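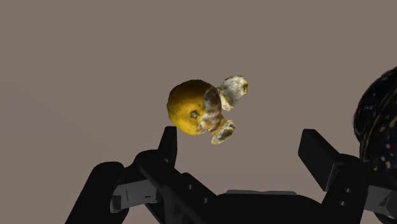

I've been watching Saturday-teatime-style talent shows since I was small enough to be sent to bed before the results, and I have a bone to pick with the judges' sob-o-meter. You know the one. A juggler walks on, and before he's thrown a single club we get six minutes on his nan, his redundancy and the bus he missed.

I like a backstory as much as anyone (I cried at the plate spinner from Jonilside, all right?). But the new series of Plandura has tipped right over. I timed one episode in December, because that's the sort of evening I was having, and in an hour and a bit we got 13 acts and hardly one shown from start to finish. The shadow puppet pair had two minutes! They'd built a whole harbour out of cardboard and we saw the judges' faces for most of it. 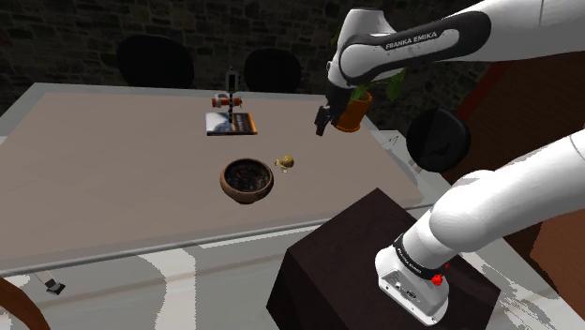 Bowl, book and a little golden-yellow object on the table.

Compare that with Wirkex, which my sister and I used to watch on a telly the size of a biscuit tin. It looked cheap and the host was hopeless, but when somebody came on to do a turn, they did the turn. If it was dull, it was dull for the full four minutes and you went and put the kettle on. If it was good you had the whole thing, the wobbly bit in the middle included, and you felt you'd been in the room.

Variety acts suffer most from all this chopping. A singer can survive it, a chorus is a chorus. A magician can't. Cut away to a gasping judge at the wrong moment and I've no idea whether I've seen a trick or an edit, and then I stop caring, which is a rotten thing to do to someone who has practised for 19 years.
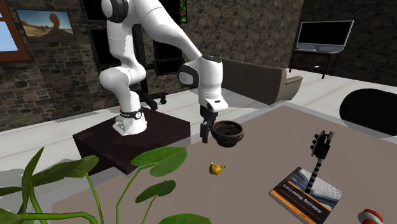
White arm, black gripper, and the bowl beside it.

So my plea to whoever makes the next series: one camera, one act, no cutaways, at least once a night. Keep the nan if you must, but put her after the act. I'd stay up for that, even on a work night.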